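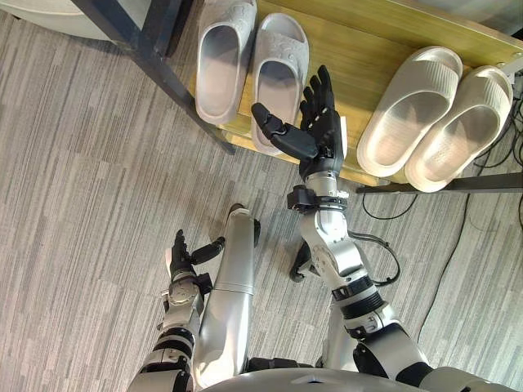
직장 자동화와 노동의 변화
강의 노트 4: 정리하는 일, 준비하는 일, 기다리는 일

지난 시간에는 공장의 컨베이어 라인을 다루었습니다. 이번 시간에는 그보다 작고 눈에 잘 띄지 않는 일을 봅니다. 숙박 시설이나 요양 시설의 현관에서 실내화를 맞추어 놓는 일, 수건을 접는 일, 컵을 제자리에 두는 일입니다. 이런 일에는 보통 따로 이름이 없고, 근무표에도 "기타 정리"라고만 적혀 있습니다. 저는 한국어가 모국어가 아니기 때문에 용어를 조금 딱딱하게 쓸 수 있습니다. 이해가 안 되는 표현이 있으면 수업 중에 질문해 주십시오.

1. 이번 시간에 쓰는 용어

과업(task): 시작과 끝을 정할 수 있는 가장 작은 일의 단위. "슬리퍼 한 켤레를 선반 위에 나란히 놓는다"는 과업입니다.

직무(job): 한 사람이 맡은 과업의 묶음. 여기에는 과업과 과업 사이를 연결하는 판단도 들어갑니다. 무엇을 먼저 할지, 언제 그만둘지, 누구에게 알릴지를 정하는 것도 직무의 일부입니다.

잔여 노동: 기계가 과업 하나를 가져간 다음에 사람에게 남는 일. 원래 있던 일이 남는 경우도 있고, 기계 때문에 새로 생기는 경우도 있습니다. 두 경우를 꼭 구별해서 적으십시오. 시험 답안에서 이 두 가지를 섞어 쓰는 학생이 많습니다.

시연 노동: 로봇에게 동작을 가르치기 위해 사람이 같은 동작을 반복하거나 원격으로 조종하는 일. 시연 노동을 하는 사람이 원래 그 일을 하던 사람인지, 외부에서 온 사람인지에 따라 결과가 많이 다릅니다.

2. 왜 실내화인가

사람의 손으로 하면 쉬운 일이 로봇에게는 어려운 경우가 많습니다. 실내화는 그것을 설명하기에 좋은 물건입니다. 부드럽고, 왼쪽과 오른쪽이 있고, 짝이 있습니다. 발등 부분의 끈을 잡으면 모양이 변하고, 밑창을 잡으려면 손가락이 선반과 밑창 사이로 들어가야 합니다. 다섯 손가락이 있는 로봇 손은 잡는 방법을 여러 가지로 선택할 수 있지만, 선택이 많으면 제어도 어려워집니다. 두 손가락 집게는 단순하고 고장이 적은 대신에 할 수 있는 동작이 제한됩니다.

선반도 문제가 됩니다. 낮은 선반 앞에서 사람은 허리를 굽히거나 쪼그려 앉습니다. 하루에 여러 번 반복하면 허리와 무릎에 부담이 됩니다. 그래서 직원들에게 어떤 일을 기계에게 주고 싶은지 물으면, 낮은 곳의 정리가 자주 나옵니다. 반대로 높은 곳의 정리는 잘 나오지 않습니다. 경영자에게 같은 질문을 하면 대답이 다릅니다. 경영자는 보통 시간이 많이 드는 일을 먼저 말합니다. 몸이 힘든 일과 시간이 많이 드는 일은 같은 일이 아닐 수 있습니다.

3. 사례: Dirwood 게스트하우스

Dirwood는 장기 투숙객을 받는 숙소입니다. 객실 담당 직원은 9명이고, 현관과 복도의 정리는 따로 담당자가 없이 모두가 나누어 했습니다. 운영 회사 Jelirgate는 로봇 업체 Kuusk와 함께 현관 정리를 자동화하는 계획을 세웠습니다. 첫 단계에서 필요한 시연은 3000회였습니다.

계획서에는 절약되는 시간만 적혀 있었습니다. 직원 면담에서는 다른 이야기가 나왔습니다.

첫째, 현관 정리는 직원들에게 짧은 휴식과 비슷한 역할을 했습니다. 객실 청소는 혼자 하지만 현관에서는 동료를 만납니다. 교대 시간의 전달 사항도 대부분 여기에서 말로 전달되었습니다. 이 시간이 없어지자 회사는 전달용 메모판을 새로 만들어야 했고, 메모판을 쓰는 일이 다시 직원의 일이 되었습니다.

둘째, 손님에 대한 정보가 현관에 있었습니다. 실내화가 그대로 있으면 손님이 나오지 않았다는 뜻이고, 직원은 그것을 보고 청소 순서를 바꾸었습니다. 한 직원은 "신발장을 보면 오늘 하루를 알 수 있다"고 말했습니다. 이 지식은 어느 매뉴얼에도 없었습니다.

셋째, 바닥이 바뀌었습니다. 로봇 주변의 케이블을 피해서 청소해야 했고, 카펫 청소의 순서도 달라졌습니다. 청소기를 쓰는 직원은 케이블을 먼저 정리하고, 청소가 끝나면 원래 위치로 돌려놓았습니다. 앞에서 말한 잔여 노동 가운데 새로 생긴 쪽입니다.

시연 노동은 처음에 Kuusk의 기술자가 했습니다. 나중에 객실 직원 두 명이 참여했는데, 직원들의 동작이 기술자와 달랐습니다. 기술자는 슬리퍼를 한 짝씩 옮겼고, 직원들은 두 짝을 한 손에 겹쳐 잡아 한 번에 놓았습니다. 로봇의 학습에는 기술자의 방법이 더 편했기 때문에 회사는 직원들에게 한 짝씩 옮기라고 요청했습니다. 숙련된 사람이 덜 숙련된 방법으로 일해야 했던 것입니다. 이 점에 대해서는 토론 시간에 더 이야기하겠습니다.

4. 비교 사례: Wanditz 요양원

Wanditz에서는 순서가 반대였습니다. 요양보호사들이 먼저 한 달 동안 자신의 과업을 기록했고, 그중에서 기계에 맡겨도 되는 것을 스스로 골랐습니다. 기록지는 모두 570장이었습니다. 그 결과 실내화 정리는 목록에서 빠졌습니다. 입소자가 스스로 신발을 놓는 것이 재활의 일부이기 때문입니다. 대신 빈 물통을 모으는 일과 세탁물을 옮기는 일이 선택되었습니다.

이 사례가 Dirwood보다 무조건 좋다고 말할 수는 없습니다. 기록하는 일 자체가 부담이 되었고, 야간 근무자의 기록은 주간 근무자보다 훨씬 적었습니다. 그래서 밤에 하는 일은 목록에 거의 들어가지 않았습니다. 참여하는 방식을 쓸 때에도 누가 참여할 시간이 있는지를 확인해야 합니다.

5. 분석 순서

과제에서는 다음 순서를 사용하십시오.

가. 직무를 과업으로 나눕니다. 한 직무에서 과업을 10개 이상 찾으십시오. 너무 적으면 "기타"에 들어간 일을 놓친 것입니다.
나. 각 과업에 대해 몸의 부담, 드는 시간, 일하면서 얻는 정보, 동료나 손님과의 접촉을 따로 적습니다.
다. 기계가 맡을 과업에 표시합니다.
라. 표시한 과업의 앞과 뒤에 있는 일을 찾습니다. 준비, 감시, 고장 처리, 기다림이 여기에 들어갑니다.
마. 새로 생긴 일을 누가 하는지, 그 시간이 임금에 들어가는지 씁니다.

라 단계의 "기다림"을 잊지 마십시오. 로봇의 동작이 느린 동안 옆에서 지켜보는 사람은 쉬는 것도 아니고 다른 일을 할 수 있는 것도 아닙니다. Dirwood의 근무표에서는 처음에 이 시간이 빈칸이었고, 직원들의 요구로 11월부터 근무 시간으로 적었습니다.

6. 토론 질문

현관 정리의 시간을 "낭비"로 부른 계획서에 대해 직원의 입장에서 반론을 써 보십시오.

직원의 손동작을 기록한 자료는 누구의 것입니까? 직원이 퇴사한 후에도 회사가 계속 사용할 수 있습니까?

두 짝을 한 번에 잡는 방법을 로봇이 배우지 않은 것은 기술의 한계입니까, 비용의 선택입니까?

과제 제출

분량은 A4 두 장입니다. 자신이 일해 본 곳이나 가족이 일하는 곳을 골라도 됩니다. 면담을 하는 경우에는 상대방의 동의를 먼저 받고, 이름과 직장 이름은 기호로 바꾸십시오. 다음 시간에는 조별로 가 단계와 나 단계의 표를 가져와서 서로 비교합니다.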